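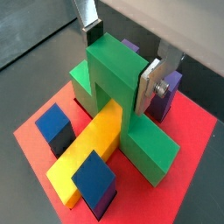 Call for Participants: Written Instructions for Block Assembly

Prarkum is looking for adults to take part in a paid study of written assembly instructions. The work is done seated at a table, with a set of colored blocks and a red base. Sessions take place in February at the Pathak building, second floor, room 7. Applications close on 30 Jan 2019.

Purpose

The study compares three versions of the same instruction sheet. Version A names each part by color. Version B names each part by shape. Version C uses part codes printed on a separate key. We want to know which version leads to the fewest wrong placements and where in the sequence readers go back to an earlier line. The results will be used to revise the instructions for the Sultolix block series, which is published by Rillix for use in training rooms and workshops.

The parts

The set includes green, yellow, blue and purple pieces. The large green block and the long yellow bar are treated as one subassembly in the instructions, as the placement of one limits the placement of the other. The green block has a tall stem and a short square arm on each side. It goes into a recess of matching shape in the red base. The yellow bar lies in a narrow slot and meets the stem at a notch. In the earlier draft of the sheet this joint took up four lines of text, and readers in the pilot disagreed on what "front" meant. The term has been dropped from versions A and B. Version C keeps it, with a definition.

Blue and purple pieces are covered in a later section of the sheet. Participants should not place them until they reach that section.
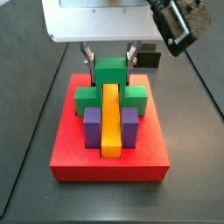 What you will do

1. Read the sheet once without touching the parts. There is no time limit for this step.
2. Assemble the set from the sheet. You may reread any line. Mark each line with a pencil when you consider it done.
3. Take the set apart and return the pieces to the side of the table.
4. Repeat steps 1 and 2 with a second version of the sheet.
5. Complete a written form on the wording. It asks you to underline any term you found unclear and to suggest a replacement.

Each participant attends 3 sessions on separate days. The order of the sheets is assigned in advance and cannot be changed on request. Staff will not answer questions about the assembly while a step is in progress. If you cannot finish a step, write "stopped" next to the last line you used and go on to the next step. Stopping does not affect payment.

Who can apply

Applicants must be 18 or older and able to read English at a level that allows them to follow a one-page sheet without help. You must be able to tell red, green, yellow, blue and purple apart under indoor lighting; a short color check is given at the first session. Glasses and contact lenses are fine. Left-handed applicants are encouraged to apply, as the pilot group had too few.

You cannot take part if you have worked for Rillix or have used a Sultolix set before. Experience with other construction toys or flat-pack furniture does not rule you out, but please list it on the application.

Payment

Participants receive $600 on completion of all sessions. Those who leave early are paid for the sessions they attended. Parking is not reimbursed.

How to apply

Send a letter or an email to Archana Lodhi, Study Coordinator, Prarkum, and quote reference 789. Include your name, age, dominant hand, relevant experience and the dates in February on which you are not available. Do not send a resume. Selected applicants will receive a consent form and directions to the building, and the signed form must be brought to the first session.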